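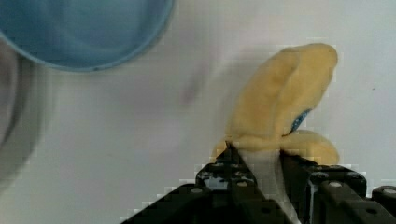
Tamara Kravets wrote:

> I keep being told a machine will be tidying my kitchen by December.
> We had a demo arm in at Wornis for a morning and it folded 2 tea
> towels before lunch. Has anyone on the list got one doing a proper
> chore, start to finish, with no one standing next to it?

Short answer from Plorkbridge: no, and I wouldn't plan a rota round it.

Picking things up is the part that has come on most. Soft things are still awkward. A plush banana can be squeezed between two fingers without harm, which makes it a kind object to practise on, but it bends and folds, and the arm has to cope with that when it goes to put it in a bowl. A real banana would be less forgiving. I wouldn't hand it a ripe one yet.

On our bench we ran 100 tries at clearing toys from a table into a bowl and it managed 60 by itself. My nephew would beat that, if you could get him to start.

The shop floor is a different matter. Dedine have an arm loading trays all day, same part, same place, and it earns its keep. Move the tray a hand's width and someone has to go over and sort it out – so I'd call that a good machine but not much of a helper.

Restrepo quoted us 3,000 for a second gripper. I've said no until the first one does better.

Tamara, did yours fold the towels flat, or just in half?

Colin
Plorkbridge workshop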